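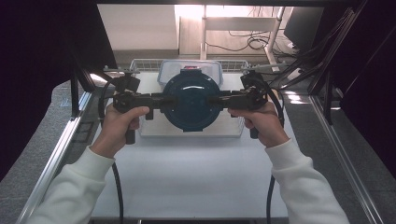

Lid handling, Jelle Claeys argued in reply to our first report, should not be counted as a household skill at all until a machine can do it with a lid it has never met. The objection is fair and has shaped the protocol below. In the first report the same lids appeared in training and in test, and a policy could score well by memorizing one grasp height and one lift angle.

Figure 3. Lid removal with the hand-held gripper. The lid is held at its center between the inner jaws, over a translucent storage box.

4.2 Lids and covers

The task set contains 1236 demonstrations, of which 1000 were used for training. The remainder were kept for tuning and for checking the labels. All were recorded with the Garkus hand-held gripper on a white tabletop. The operator holds one handle in each hand, so the jaw position is set by both wrists together. Lids were divided into three groups: flat lids resting on a rim, press-fit lids, and lids with a separate clip. Only the first two groups are reported in this section. Clips are treated in Section 4.4 with the other two-stage closures.

A trial starts with the lid seated on its container and ends when the lid has been set down on the table, clear of the container. Knocking the container over is scored as a failure even if the lid is later placed correctly. Partial credit is not given. We considered a graded score of the kind used in the Voß benchmark but found that two raters often disagreed on the middle grades, mainly where a lid had been lifted on one side and then dropped back.

The test was run at Redport in January on 31 lids absent from the training set. The policy completed 28 of them at the first attempt. The three failures were all press-fit lids. In two, the jaws closed at the correct point but the upward motion began before the seal had released on the far side, and the lid slipped out. In the third, the box rose with the lid and tipped.

Human operators using the same gripper rarely show this pattern. On a tight lid they tilt the bar a few degrees, break the seal at one edge, and only then lift. The tilt is present in the demonstrations but is short, and the policy reproduces it weakly. Raising the sampling rate during the first half second after contact made the tilt more distinct in the output. It did not change the result on the three failed lids.

Lid color had no clear effect. Gloss did: a highlight along the rim shifted the estimated lid center toward the light source, and the error was largest for dark lids. The jaw opening was wide enough to absorb it in every trial reported here. With the narrower Wekness jaws it would probably not be.

These results support a limited claim. Removing a loose lid from a box on a clear table is within reach of the present system. Opening an arbitrary kitchen container is a different matter, and we have no data on containers that are full, stacked, or stored above shoulder height. Replacing the lid is harder than removing it and is taken up in Section 4.3.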